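# Restricted gift booked as unrestricted, found after year end

**ledgerline_mo**

Small food access nonprofit, accrual basis, fiscal year ended in December. While cleaning up the donor database in January I found a 2,000 dollar gift from Cullgate coded as general operating. The transmittal letter says "for the purchase of refrigeration equipment." No equipment was bought. The cash is in checking with everything else.

Books are closed but the draft statements have not gone to the board. Do I reopen the year or reclass in the new one?

**Zorica Kolev**

Reopen. You have not issued anything. Move the revenue to with donor restrictions in the year it was received and leave it there until the equipment is purchased. A current-year reclass would leave both years wrong.

**pfund_grinder**

Disagree on materiality grounds. What's your total contribution revenue? If it's a mid-size shop, 2,000 is noise and I'd take it through the current year with a memo to file.

**Zorica Kolev**

Materiality tells you whether the statements are misleading. It doesn't release the restriction. The letter is still enforceable by the donor, and the fix is one journal entry in a year that hasn't been issued.

**ledgerline_mo**

Materiality probably isn't met on this one alone. My concern is that I checked one batch and found one error. There are 111 gifts in the year with some kind of letter or form attached.

**pfund_grinder**

OK, that changes it. Read all 111 before you decide anything. If the intake step is dropping the purpose field, you have a systematic problem and the total could be well over whatever threshold you'd use.

**tallow_and_rye**

How is data getting from the CRM to the ledger? We're on Stultus and the default export collapses fund codes unless you map them individually. Every gift lands in the first fund on the list. We ran that way for 12 months before the reviewer caught it.

**ledgerline_mo**

Also Stultus, into Zirgate. I'll look at the map tonight.

**hbr_controller**

Separate question: was it a restriction at all? "For the purchase of refrigeration equipment" in a donor's own letter, yes. If the wording had been on your appeal ("help us do things like buy refrigerators") I'd argue it's unrestricted. Pull the solicitation as well as the letter. The two get read together.

**pfund_grinder**

Agreed with hbr on that. Half the "restricted" gifts I review are somebody at the front desk writing down what the donor chatted about.

**ledgerline_mo**

Results. Went through all 111. There are 12 with real purpose language from the donor, and the export put every one of them in general operating. tallow_and_rye was right about the fund mapping. Two of the 12 were fully spent on purpose before December, so those come in and get released in the same year.

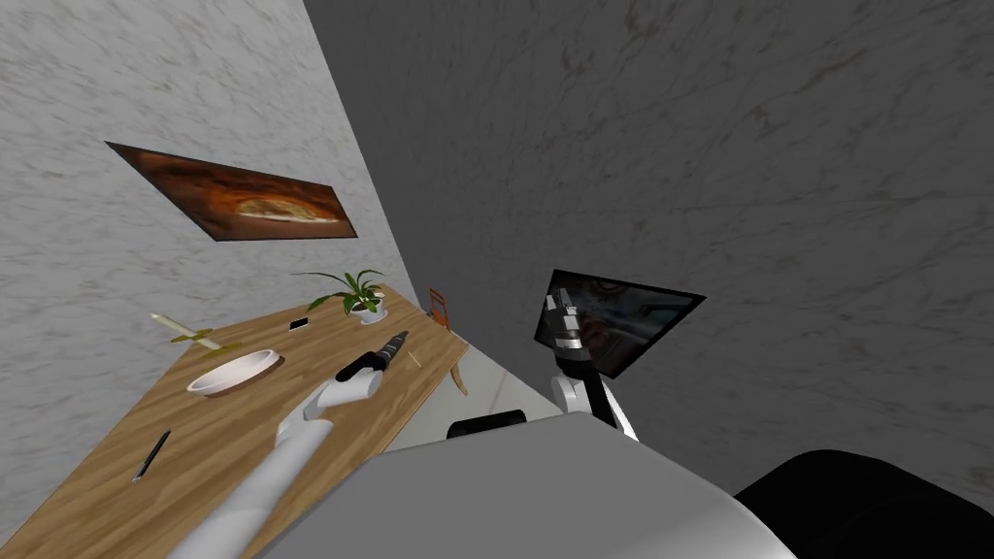
The other ten stay in net assets with donor restrictions at year end. I'm reopening the period, posting one entry per gift with the letter attached, and rerunning the statement of activities before the draft goes out.

**Zorica Kolev**

Good. Check whether you have a written policy on same-year releases. Some organizations elect to report those directly as unrestricted when the restriction is met in the period. Either is acceptable if it's disclosed and applied consistently.

**ledgerline_mo**

We don't have one in writing. Prior years show them gross, in and then released. I'll keep that treatment.

**hbr_controller**

Confirm you had enough cash at year end to cover the ten. If checking dipped below the restricted balance at any point, the board should hear about it from you.

**pfund_grinder**

And fix the mapping before you enter another gift. I still say a single 2,000 error could have gone through the current year.

**Zorica Kolev**

We will not agree on that.

**tallow_and_rye**

For the mapping: Georgiou's connector lets you block any record with a blank fund code from posting. Costs extra. We do the same thing with a saved query that I run before each export, filtered on purpose text not empty and fund equal to general.

**ledgerline_mo**

Using the query. Mapping is corrected and the test batch posted to the right funds.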